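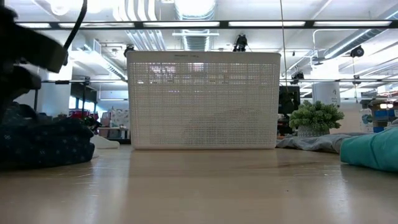 Basket, clothes on either side, cameras overhead.

Skiltirov > Guides > Two-Arm Table FAQ

Planning and paying for a two-arm laundry table

I get the same handful of emails every week from people who want to set up a table like ours, so I've put my answers in one place. I plan and buy the equipment for our laundry handling work at Skiltirov, and I've made most of these mistakes with real money!

What should I buy first?

The table. I know, I know, everyone wants to start with the arms. But the table decides how far the arms have to reach, where the cameras hang and how much floor you lose. We went with an aluminum extrusion frame from Leinonen, and I'd do that again tomorrow – you can bolt things on, hate where they are, and move them the same afternoon.

Do I really need two arms?

For clothes, I'd say yes. One arm can pick up a shirt and drop it in a bin all day long, but the minute you want to spread something out or fold it you'll wish you had the second one. If money is tight, buy a table sized for two and add the other arm next year. 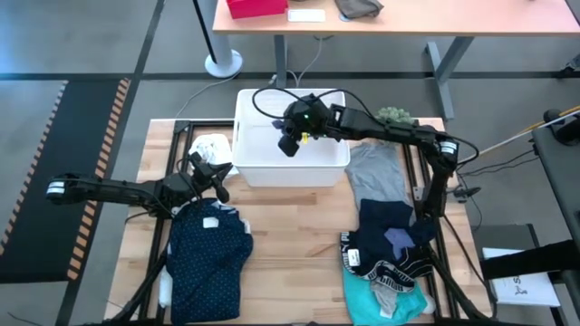 Right gripper down in the white bin, left one open over the table.

How much should I set aside for the small stuff?

More than you think. Our first round of brackets, cables, power strips, clamps and spare gripper fingers came to $2,633, and I had budgeted next to nothing for it. These days I add 30 percent on top of the hardware quote and I usually spend it.

What about the clothes and the baskets?

Cheap and fun to shop for! Get a real mix: shirts, underwear, something knitted, dark things, pale things, prints. Thrift stores are great. I keep 40 pieces in rotation and swap out anything that gets too stretched. For baskets, buy several of the same plain plastic one in a single order, so a cracked one doesn't hold up your week.

Where do the cameras go?

Overhead and off to the sides, on framing that doesn't touch the table if you can manage it (ours used to shake every time an arm stopped hard, ugh). Price the framing together with the cameras. Glossy tabletops can throw reflections too, so try your lights before you settle on a surface.

How long does ordering take?

Our arms came through Oltia and took 5 weeks. The frame was quicker. Order long cables right away, the ones in the box never reach.

How much room do we need?

Enough to walk all the way around with a full basket in your hands. Tape the outline on the floor and live with it for a few days before you sign anything.

Can I come see it?

Sure! We do visits at our Willen shop on Wednesday afternoons. Write first so I know you're coming.

Last updated: November

Contact: Sreekumar Kurian, Equipment Planning | © Skiltirov | Back to top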